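Slow Water, Big Carp: A Night on Membridge

Half past four in the morning and the bank is already busy. Head torches. Somebody's kettle. Lutz Vogler is up to his thighs in the margin, feeling for the edge of the weed with a landing net pole, and he wants everyone to keep their voices down.

Membridge isn't much to look at from the road. An old gravel pit, three arms, a causeway you can drive if it hasn't rained. Hadville is the nearest town and most people there couldn't tell you the lake holds carp at all. It does. Biggest fish on the books is known as Arthur, a long dark common with a nick out of the tail, and he has been caught four times since the syndicate took the lease. Vogler has had him once. Won't say where.

"Everybody wants the spot," he says. "The spot moves. Go and look."

So we looked. Two laps of the lake before a rod came out of the bag. Bubbles off the second island, one fish showing in the shallow arm, nothing at all in the deep water by the dam where all the bank space is worn bare from people sitting there. 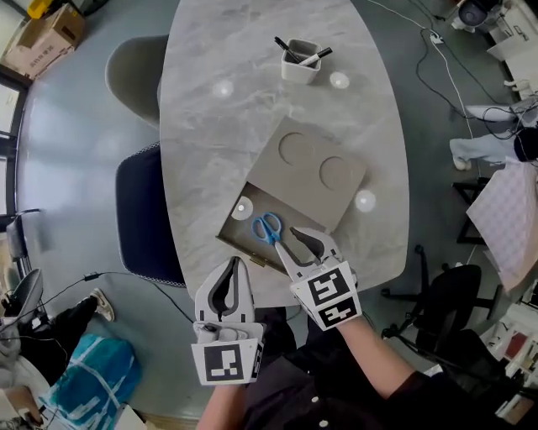 Box, scissors and a pair of markers.

Rigs first. Vogler ties everything at home and ties it short. Five inch hooklinks, size six hook, a bottom bait trimmed flat on one side so it sits where it lands. No fancy colors. He used to carry forty different hookbaits and got rid of the lot in one winter. Now it's two, a brown one and a slightly paler brown one.

Bait is where the arguments start. The syndicate has been putting in the same food bait since spring, through into July, a little and often, and the log has 804 pounds gone in so far. Sounds like a lot. Spread it over three arms and a long season and it isn't. Some of the members would like it doubled. Efua Ankrah, who runs the log and fishes better than most of them, would like it halved.

"We had 3,708 rod hours before the June meeting," she told me. "The best run of fish came in the two weeks when the bait was late and nobody had any. Draw your own conclusions."

She fishes light. One rod, a bucket, a folding stool, a net. Walks until she finds them then gets a bait in quickly, underarm if she can. While Vogler was setting up his bivvy she had a mirror of nineteen pounds in the net from under an overhanging willow, unhooked in the water and gone before I had my boots laced.

The long rods are a different game. Vogler's were going to the back of the second island, clipped up, one bait tight to the gravel and the other a rod length short of it. He wraps every cast round two sticks at twelve feet apart. Slow, fiddly, and he'll wind in and start again if the lead lands with a crack insted of a thump. I watched him do it six times on one rod. The seventh went out sweet and he sat down and didn't touch it for nine hours.

A word on leads. Most of us fish them too light. If the bottom is firm and you're at any sort of range go up to four ounces and let it do the hooking. In silt, drop back down and lengthen the link.

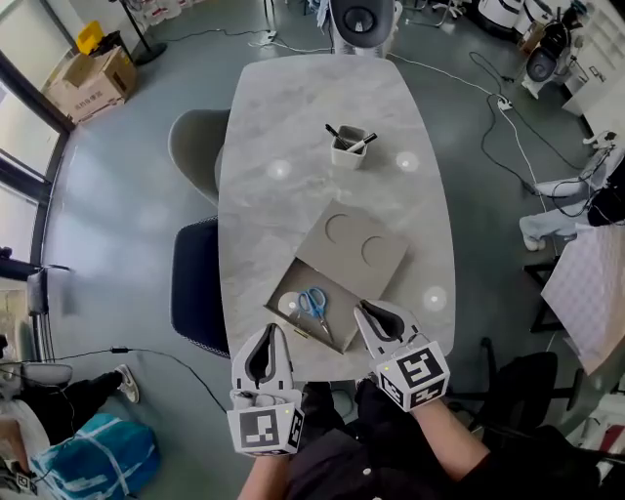
Presenach Angling Club, Carp Section

Weather did us no favors. Flat calm until noon, then a hot wind off the dam that pushed everything, scum, feathers, fish, into the corner none of us were in. Ankrah moved. Took her four minutes. Vogler looked at his bivvy, his bed, his barrow, and stayed.

She had two more before dark. Both commons, both on the paler brown.

The other thing worth knowing is the depth. People see a gravel pit and think deep. Most of Membridge is under seven feet, and in high summer the weed comes right up so you're fishing in holes the size of a car. Find one with a marker float if you have to, but do it the evening before and leave it alone. A lead dropped round a hole twenty times will empty it. Polarized glasses and a tree will tell you more.

Tickets. There is a waiting list for the full syndicate and it's slow. Day tickets on the shallow arm are easier, ask at the tackle counter in Hadville. Barbless hooks, unhooking mat, 42 inch net, no fixed leads. They do check. The track gate is locked at ten at night so be in or be out.

Vogler's left rod went at ten past three, one bleep and then a proper run. Heavy fish, kept low, went round the back of the island and sulked there with the line grating on something. He gave it slack, waited, took up again. Waited some more. It came free and then it came off, and he wound in the rig and looked at the hook point against his thumbnail for a good long while.

"Wasn't him," he said. "Arthur pulls left."

He put a fresh hooklink on and clipped up for the same spot.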